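Ivaden: apoyos y bases provisionales en interiores
Ficha del conjunto, versión 3
Última revisión: 25/04/2018

Contenido

Ivaden reúne fotografías de objetos apoyados sobre bases improvisadas dentro de casas, talleres y almacenes pequeños: ladrillos, tacos, tablas, cajas vueltas del revés, cartones doblados. Hay 2,181 imágenes repartidas en 4 carpetas. De ellas, 209 llevan notas escritas a mano sobre el suelo y el material de protección; el resto solo tiene etiquetas.

Las carpetas son: ladrillo, madera, cartón y mixto. Una imagen va a "mixto" cuando la base combina dos materiales y ninguno de ellos es un simple resto o relleno.
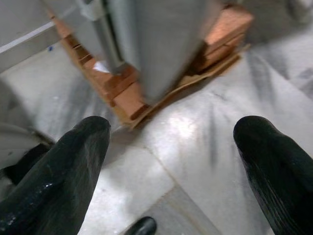 La etiqueta "base" se refiere a todo lo que queda entre el objeto y el suelo, sin contar las patas propias del objeto. Se anota de arriba abajo y cada material ocupa un campo. Un objeto metálico gris sobre ladrillos naranjas, con un cartón marrón extendido debajo y suelo de mármol blanco veteado, se anota así: ladrillo / cartón / mármol. El cartón cuenta como capa aunque solo asomen los bordes. Las varas o postes que quedan al lado del objeto van en el campo "contiguo" — no forman parte de la base.

Campos

objeto: nombre general; si no se reconoce, material y color
base: capas separadas por barra; la última es el suelo
hiladas: número de capas de ladrillo visibles en el punto más alto
contiguo: lo que está al lado, o vacío
notas: texto libre, en español

Cambios

En la versión 2 el suelo iba en un campo aparte. Ahora cierra el campo "base", y el script de Linton que leía el formato antiguo ya no sirve. La conversión está en la carpeta "utiles", archivo Resum, y conviene hacer una copia antes de ejecutarla.

Problemas conocidos

Las hiladas están mal anotadas en parte de la carpeta Ogola, que se incorporó en febrero dentro de "ladrillo". Mármol y gres pulido se confunden a menudo en las imágenes con reflejos fuertes — en caso de duda se usa "piedra o similar".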